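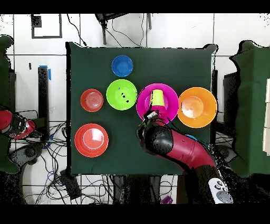
Do people take more food when they serve themselves into a larger bowl?

In our records they took somewhat more, but the difference was clear only for soft foods such as rice, porridge and stew, and it became small when the same person served the same dish for the second week.

2. Serving habits at home

2.1 Households and records

Most studies of portion size were made in a laboratory or in a canteen, where the guest meets the tableware for the first time. At home the situation is different. A person knows the family bowls for many years and has a habit for each of them, for example the deep one for soup and the small one for yogurt. We wanted to learn if the size of the bowl still has influence when it is so familiar.

The households were found through two health centers, one in Zarkmont and one in Gritwood. In total 144 households agreed to take part, and 198 adults in them kept a meal diary. After removing the entries where the weight was missing or the dish could not be identified, we had 1,116 servings for the analysis. Children's meals were written down by some parents, but we do not report them in this section.

Each household received a kitchen scale and a printed diary. The participant put the bowl on the scale, pressed the zero button, served the food and wrote the number. Second helpings were written on a separate line. We asked the participants to use their own tableware and to choose the bowl as they would normally do. The capacity of each bowl was measured with water at the first visit and the color was noted with everyday words, like blue or orange, without a color chart.

Figure 2. Plastic bowls in several colors, with a lime green cup, on a dark green cloth.

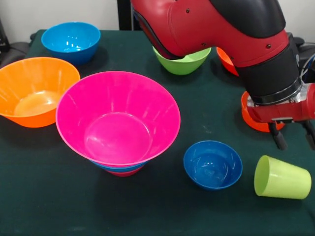
The color notes were less useful than we had hoped. In many homes the bowls of one size had also the same color, so the two effects could not be separated well. A larger bowl was often kept for guests, and this gave another difficulty: the large servings from such bowls came mainly from weekends, when the meals were longer and more people were at the table. We therefore treated the day of the week as a separate factor, and we compare colors only inside one size group.

2.2 How the bowl was chosen

The interviews, which were done by Naa Ankrah at the second visit, show that the choice of bowl is usually made before the person thinks of the amount. Many participants took the bowl from the top of the pile. Others named a practical reason – the large one does not fit in the dishwasher, the small one becomes too warm in the hand. Only a few said that they take a smaller bowl in order to eat less, and these participants had in most cases received advice from a dietitian earlier.

This agrees with the argument of Zacharias that the cupboard decides a part of the meal. Still, we would be careful with this idea. The people who keep their large bowls on the lowest shelf could be the same people who like large portions, and our design cannot say which came first.

One part of the field diary is given here with small corrections of language, as it explains why the protocol was changed for the remaining households. 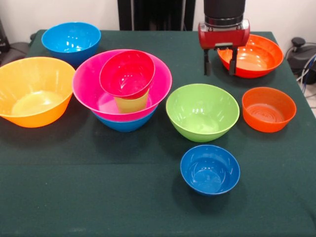

Gritwood, 30/10/2023

Three visits today. In the first house the scale switched itself off while the stew was being served, and the participant had guessed the weight from memory for several days. In the second house there was no problem. In the third the couple shares one bowl in the evening and each of them had written the full weight, so every dinner is counted twice. Clem Rutherford will call both homes and ask about the earlier entries. I suggest a new column in the diary for shared dishes. (N.A.)

The column was added in December and the old entries were corrected where the participants could remember them. Where they could not, the entries were removed, and they are not part of the total given in section 2.1. The diaries were then typed into Netent by one person and checked by another. Disagreements between the two were mostly about handwriting.

2.3 Familiar and unfamiliar bowls

A smaller group of participants had bought new bowls during the study, which we did not plan. Their first servings in the new bowls were heavier than in the old ones of similar capacity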